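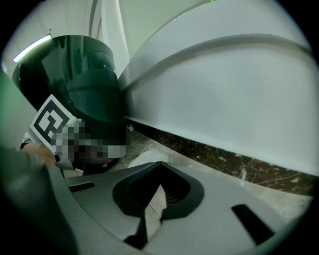
Naheed Warraich wanted the grips lighter, and told the other builders so before the second pair was finished. After 90 minutes of use, Warraich said, the weight settles in the wrists, and the person holding the tools starts to cut corners on every pickup. The complaint was passed to the group building the hand-held grippers, and the next shells will be printed with thinner walls at the back.

The grippers are the work of Werard, a small group of hobby builders who meet on Monday evenings at the Starusitz shared workshop. Each tool is held in one hand and worked like a pair of tongs. A cube with printed square markers sits on top, so that software can follow where the tool goes and how it turns. The recordings are meant to teach a two-armed robot, named Vasilakis, to do small cleaning jobs close to the floor.

Work on the arms themselves began in July. They are not yet ready to run together, so the group has put its time into the hand tools and into collecting recordings. The plan is to have 120 usable ones before the arms are tried on the same tasks.
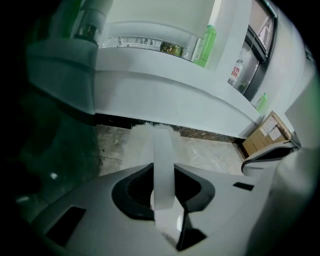 Soft material has given the builders the most trouble. A hard block stays the same shape when the fingers close on it, but paper and cloth fold or slide out from the side. The group tried rubber pads from a bicycle repair kit, then went back to bare fingers with a narrower tip. The pads held well – too well, in fact, as light pieces stuck to them after the fingers opened.

Marker tracking has also taken some work. The first cubes were covered with glossy labels, and glare made the patterns hard for the software to read. Matte paper fixed most of that. The cubes are now glued and screwed on, and the position of each one is checked again whenever a tool has been dropped.
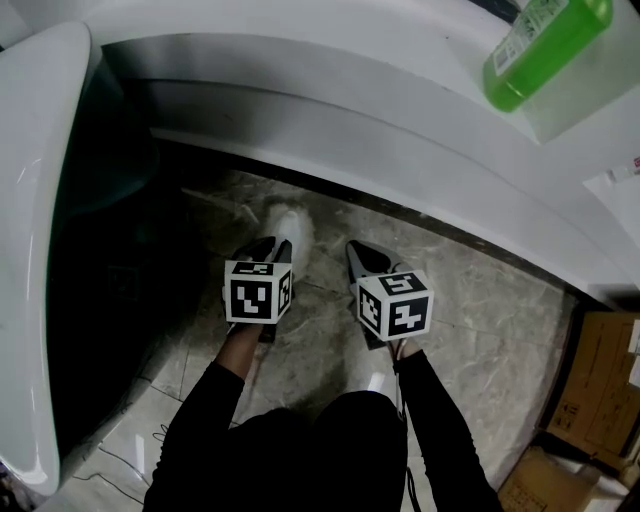 Recordings in which a marker is lost for too long are thrown out. Of the first 100, the group kept all but 8, and most of the rejected ones came from a single evening when a mount had worked loose.

The software that sorts the recordings is called Grorketti and was written by two members of the group. It lines up the movements of both hands and marks the points where the fingers open and close. Plans for the shell and the cube mount will be left in the workshop's shared folder once the lighter version has been tested. Members who want to build a pair will need to bring their own screws and filament.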